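# Stock count never matches the computer in a small shop. Where do I even start?

**covosstead_corner**
Posted Thu 26 July

Hello all, and thank you in advance for reading, I know I go on a bit. I took over a small general store in Covosstead in May. It's groceries on one side, household bits and cards on the other, and a shelf of local things by the door. I'd worked in shops before but I had never been the person whose problem everything was, and I'm learning that those are very different jobs.

The store came with a stock program called Drollix, already set up, with 3103 items in it. A lot of those we don't carry anymore. Some of them I don't think we ever carried (there's a listing for snow chains, and I have asked everyone, and they all just laugh). I closed early one evening, got the family in, ordered pizza and tried to count the whole place at once. We finished very late, everybody was cross, and when I typed it all in the next morning the numbers were wrong all over the store. Canned tomatoes said we had 22 more than were on the shelf. Birthday candles said minus 5. How do you have minus 5 of anything?

I've also been fiddling with the layout at the front to make ringing up and receiving a little calmer. We have a plain white table with a tray on it now, where before there was a big old counter full of drawers, and every one of those drawers was full of rubber bands. 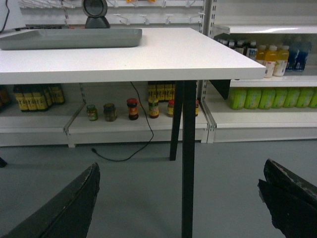 *The white table with the gray tray on it, up by the shelves.*

So my questions, if anybody has the patience:

- Is it normal for the computer to be this wrong, or do I have a real problem?
- Should I wipe the whole list and start fresh?
- Does anyone count the whole store in one go, or is there a kinder way?
- How do you handle deliveries that come in a mixed case? My main wholesaler is Mollier, and they pack flavors together under one case code. The Sârbu preserves are the worst for it.

I'm not worried about theft particularly. It's a small town and I know most of the faces. I just want to be able to look at the screen and believe it. Right now I order by walking around and squinting, and last week I ended up with two months' worth of dish soap.

---

**paperandstring**

Oh, I felt this one! I've had a gift and stationery store for a long time now, and my first count was every bit as miserable, except we didn't have pizza, so you're ahead of me there.

First, please don't panic. A system that somebody else set up and somebody else stopped looking after is going to be wrong, and it will have been getting more wrong a little at a time for years. What you have isn't a report on how you're running the place. It's what the last owner left in the drawers, only on a screen.

Your minus 5 candles are easy. Somebody sold candles that were never booked in. The program subtracts every time one is sold, and if the delivery wasn't entered it just keeps going down past zero. When I see a negative number I'm almost pleased, it tells me exactly which invoice to go looking for. The 22 extra tomatoes are probably the same sort of mistake the other way around. Either a case was entered twice, or the cashier rang up one can and typed a quantity, or they scanned the chopped ones over and over when the customer was buying a mix of chopped and whole. Go and look at whether your whole tomatoes are short. I would bet you a cup of coffee they are.

Don't wipe the list. I did, and I regretted it for a year. You lose the sales history along with the junk, and the history is the part that keeps you from buying two months of dish soap. What I'd do instead is mark things inactive. Most programs let you hide an item without deleting it. I've never used Drollix so I can't tell you which button, but look for "inactive" or "discontinued" or "archive." Start with anything that hasn't sold since you arrived and isn't physically in the building. Goodbye, snow chains.

As for counting, I'd never do the whole store in a night again. I do a bit every morning before opening, with my tea. One shelf section, or one spinner of cards, and I write the date on a strip of masking tape on the underside of the shelf so I know when it was last done. Some mornings I skip it. It still gets around the store several times a year, and the fast-moving things I do more often.

A few things that helped me:

- Tidy the shelf before you count it. You'll find the can of peas behind the beans and save yourself a recount.
- Write the number down on paper first, and look at the computer afterward. If you can see what it's supposed to be, you will count to that number. I have caught myself doing it many times.
- Check the back room for the same item on the same morning. If the shelf gets done in one week and the back room in another, you've counted some of it twice and some of it not at all.
- When a number is off, give yourself a couple of minutes to work out why, then correct it and move along.

I can't help with mixed cases, my suppliers don't do it. Somebody with groceries will know. Good luck, and do keep the masking tape handy!

---

**covosstead_corner**

Thank you so much, this is lovely and I feel better already. I went and looked, and the whole peeled tomatoes are short. I owe you that coffee.

I've been going through the list with your inactive idea (it's called "resting" in Drollix, which is sort of sweet). I started with cleaning products, and so many of those are the same thing in a slightly different bottle. I'm leaving the cards for last. I'm scared of the cards.

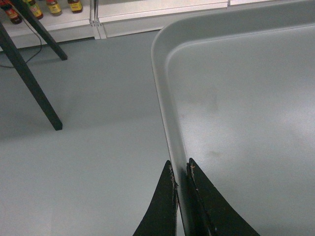
The morning count is going to suit me much better than the big night did. I open at eight and I'm usually in well before that anyway, drinking coffee and staring at the milk. I thought I'd begin with the things I reorder most, so bread, eggs, the canned goods, then work outward. Does it matter if I count some sections twice before I've done the others even once? It feels like cheating, but the greeting cards aren't going anywhere and the eggs certainly are.

And one more thing, if you don't mind. I have two part-timers who are both very good with customers and both quite casual with the scanning. I don't want to come in as the new owner and lecture people who've been there longer than I have.

---

**shelflabel**

just set your reorder points higher and stop worrying about it. we're never exactly right and we've been open for years. milk and bread by eye, everything else when the gap on the shelf bothers you

---

**backroomgrocer**

I'll take the mixed cases, as that's my particular cross to bear, and then I have some thoughts on your part-timers.

When a case comes in with one code on the outside and several flavors inside, the case code is only good for the invoice. It's no use for your shelf. So set up the case as its own item, one that never gets sold, and set up each flavor separately with the barcode that's on the jar. When the delivery arrives you book in the case so that it agrees with the paperwork, and then you "break" it, which means taking one case off and adding however many jars of each flavor you really found inside. Open it and look. Don't go by the packing list. Wholesalers swap flavors when they run short, and they don't always mention it. I don't know your wholesaler, but every one I've dealt with does it now and then, and I doubt they mean any harm by it.

Some programs have this built in under a name like "pack conversion" or "kit." If yours doesn't, two stock adjustments do the job, and I keep a sheet of paper clipped to the back room door where we write them down until someone has a moment to type them in. It has to be a sheet on the door. We tried keeping it in a folder and the folder went home with somebody.

The other thing with preserves and anything in jars is breakage. A jar gets dropped, everyone is very kind about it, the floor gets mopped, and the jar stays in the computer forever. Same with the yogurt that goes out of date and the loaf you take home. Put a notepad near the sink or the trash, wherever the sad things end up, and get everybody (you too!) to write down what went. I was surprised how much of our mystery shortage was simply that, along with tea bags for the staff kettle.

Yes, count the eggs more often than the cards. It isn't cheating. Big stores do it the same way, with the busy and expensive items coming around often and the slow ones once in a long while. Your cards could be counted once a year and you'd be fine. I'd even consider dropping individual cards from the system and ringing them up by price only. You lose a little detail on what sells, but with cards you can see that by looking at the rack.

On the part-timers, I wouldn't lecture either. What worked for us was that I asked them to do the morning count with me for a week. When you've spent ten minutes trying to find out why the chopped tomatoes are wrong, and you realize it's you scanning one can four times for four different cans, you stop doing it, and I never had to say a word. They may also tell you why they do it. In our case the strawberry jam label had a shiny patch right over the barcode and wouldn't scan, so everyone had quietly been using raspberry. I'd have gone on blaming them for years. We printed a little barcode for it and taped it next to the register, and that was the end of our raspberry shortage.

With respect to the poster above me, ordering by eye does work for milk and bread, and I do it myself. I wouldn't raise all the reorder points, though. You'll fill your back room with slow stock and tie up money you probably want in your first year. If anything I'd leave them alone until you've been around the whole store once, and adjust each one when you're standing in front of the item.

Give it until the end of the year. It'll feel as if nothing is changing for quite a while, and then one day you'll go to check a number you don't trust and find that it's right — and you'll count it again anyway. I still do.

---

**covosstead_corner**

The notepad is already by the sink, and the first entry is a jar of apricot that I dropped myself while I was putting it there. I'll try breaking the cases properly when the next Mollier delivery comes in, and I'm asking the two of them about joining me in the mornings. I may have to provide pastries. Thank you, all of you.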